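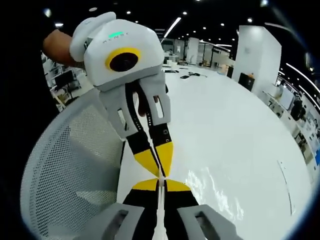
Fig. 1. Tip-to-tip check with the rod, upper unit held by hand.

Setup and upkeep of a two-gripper hand-held cell
Project report, Aniela Wieczorek

1. What I was asked to do

The cell is a pair of hand-held grippers, named Gralley and Tsegaye after the two benches they used to live on. Same build. My job for the term: get both closing the same way, write down how, keep them that way until July. The data people on the Riltis project use them every day and were losing takes to crooked tips.

I logged 174 checks in total. 36 needed a fix of some kind, mostly small.

2. Parts that matter

White shell with the camera on the front, yellow ring around the lens. Green light above it. Then two gray finger housings, black fingers, yellow tips. The tips wear first. Housings almost never need touching, but the screws behind them back out slowly and then the fingers toe in.

3. Daily check

Start with the light. Green, go on. Anything else, power down and check the cable before you touch the fingers.

Open the jaws all the way and look at the V. Both sides should swing the same amount. If one side lags, clean the joint first and only then go looking for a loose screw. I did it the other way round for two weeks and tightened a lot of screws that were fine.

Wipe the lens. Dry cloth, no spray.

I do all this with one unit held jaws down and the other pointing up at it, so each camera gets a look at the other gripper. Saves a trip to the computer later -- you can go back through the video and see if a finger was off. 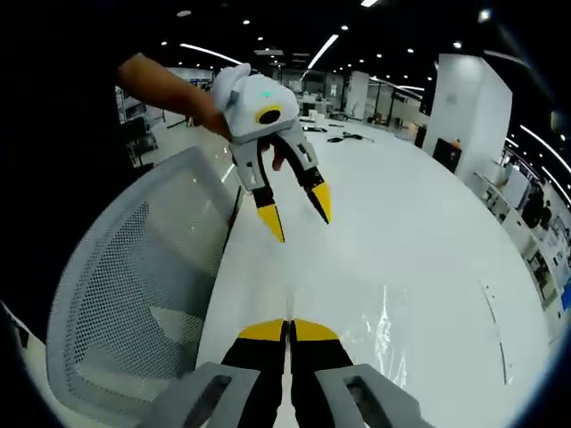
4. Tip alignment

Close the jaws slowly. The yellow tips should meet flat, with at most a hairline of light between the fingers. Wider gap at the top than the bottom means the pad is seated wrong. Pull it, clean off the old glue, reseat. Leave it clamped 54 minutes (the sheet from Revuvik says an hour, I timed it short once and it held, so I kept teh number).

Then the rod test. Pinch a thin rod with one gripper, bring the other one in, pass it over. Rod should stay straight through the whole thing. If it tilts as the second pair closes, one tip is high. Shim it, repeat.

Last, closed tips against a smooth surface, light pressure. Looking for any sideways creep between the two pads.

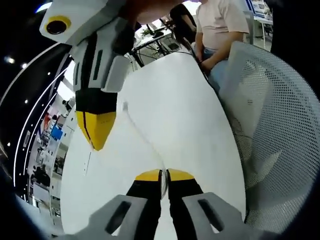 Fig. 3. Closed tips, nearly edge to edge, at the white surface.

5. Results

1,264 open-close cycles on Gralley between the first pad change and the second. Tsegaye is still on its first replacement pair so no number there yet. Most of the 36 fixes were pads, then screws, then two bad cables.

6. Still open

Thread lock on the housing screws, not tried. Spare pads need re-ordering, we are down to one set. The log sheet should have a column for which finger, left or right -- I only started writing that down halfway thru, so the early entries are not much use for sorting out wear by side.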